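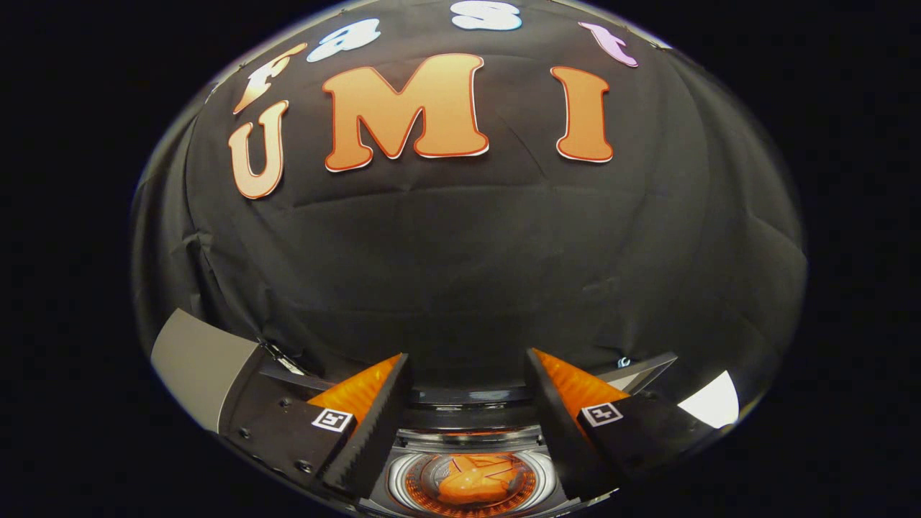

Gripper width missing at the start of episodes

Category: Data collection > Hand-held units > Resolved

Opened 31st October
Unit: Irnon hand-held, two-finger
Batch: Misby, 1602 episodes

Problem
The Misby batch went through the Zirkov import and 31 episodes were rejected. The error was the same on all of them: "no finger width, first segment." The video plays fine and the motion track is complete. Only the width is missing, and without it the episode can't be used for training.

Step 1
Ran the import again on the rejected episodes. Same result. Ran it on an older Leclerc batch with the same settings and everything passed, so the importer was ruled out.

Step 2
Looked at the finger markers. Each finger carries one square marker, and the width is worked out from the distance between the two. Both were flat and the print was sharp. Wiped them anyway and recorded a short test. No change.

Step 3
Opened the rejected episodes one at a time. In every one, the operator pressed record with the fingers still squeezed shut from the last grasp. The soft pads bend when they are pressed together hard, and the markers tilt with them. The detector needs both markers in the first 12 images to set its starting value. It was finding one, or none.

Step 4
Recorded new tests with the fingers open and empty at the start, held still for a moment, then moved to the task. All passed. Recorded a few more with the fingers squeezed shut - two failed with the same error.

Fix
Operators now open the fingers fully before pressing record and wait for the beep before moving. The start card at the Misby station has been changed. The rejected episodes can't be repaired from the video and will be recorded again. Do not fill in the width by hand. We tried that in January and the policy learned to close early.

Still open
The importer should warn at recording time, before the operator has done a whole shift. Moved to its own ticket, 1775.

Status: closed, fix confirmed on the next import.

3 comments - 2 people found this useful

Related tickets
Leclerc batch: audio and video out of step
Zirkov import stops on long file names
Irnon trigger sticks when half open
Replacing worn finger pads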